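Fludton Allotments Association
Minutes of the autumn meeting, October 8, 2025, upstairs room at the Caron

Present: Cameron Goodwin (chair), Thịnh Doãn (minutes), 14 plotholders. Apologies as per the sheet by the door.

Started late, key trouble again.

1. Last minutes
Agreed. One correction - the hedge on the Ruvwood side is ours to cut up to the second gate, not the third.

2. Money
Balance stands at £2730 after the insurance. Water bill not in yet. Cameron wants a decent chunk held back for the standpipe by the lower plots, which has been dripping all summer. Quote from Jurnik for a new tap and lagging is £199. Carried, no one against. To be done before the frosts. Thịnh to ring them.

3. Rents
No rise this year. Long talk about whether half plots should pay exactly half. Left as is. Bills go out in December as usual, please pay by bank transfer if you can, cheques are a pain. 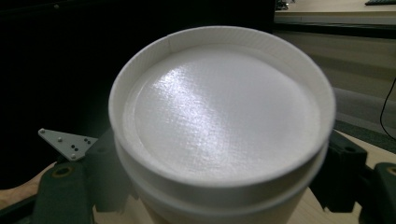

4. Hot drinks and the seed swap
Swap to be in the spring, date to follow when the hall is free. Packets labelled with variety and year please, last time we had a whole tray marked "beans". Saved squash seed only if you know what it was growing next to. On teas - white disposable cups like the one in the photo are fine for the day, but several people would sooner bring a mug from home. Agreed: bring a mug, cups kept for visitors. Milk out of petty cash.

5. Bonfires
Neighbours have complained twice. Rule is already in the tenancy, after dusk only and nothing green on it. Reminder to go on the noticeboard. Suggestion of a total ban, not seconded. Someone asked about incinerator bins, same rules apply.

6. Rats
Seen near the compost bays agian. No cooked food, no bread, lids on. If your bay is open at the bottom put mesh under it. Cameron has a roll of mesh left over, ask him. Poison not to be put down by individual plotholders, there are dogs on site.

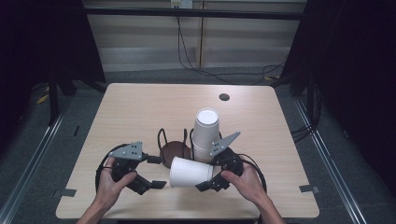
7. Sowing under cover
Broad beans can go in now, sweet peas too. Thịnh starts his in pots on a windowsill and plants out when the roots show. Discussion of toilet roll tubes v. pots - tubes go mouldy if kept too wet, all agreed on that. A stack of white paper cups like that one, stood base up, would do for a fair few sweet peas if you poke a hole in each. Label them on the side in pencil. Slugs will find them anyway.

8. Waiting list
Two plots coming free, both overgrown. To be offered as they stand, first year at half rent. The one by the gate has a shed with no roof, new tenant can keep it or pull it down. Letters to go out this week.

9. AOB
Wheelbarrow with the flat tyre - Cameron to fix. Padlock code changes on the first of the month, don't text it to people. Manure delivery: leave the turning space clear, the driver wont wait. Apple press can be borrowed, wash it before it comes back.

Closed once the bar downstairs got too loud. Next meeting to be arranged.

T.D.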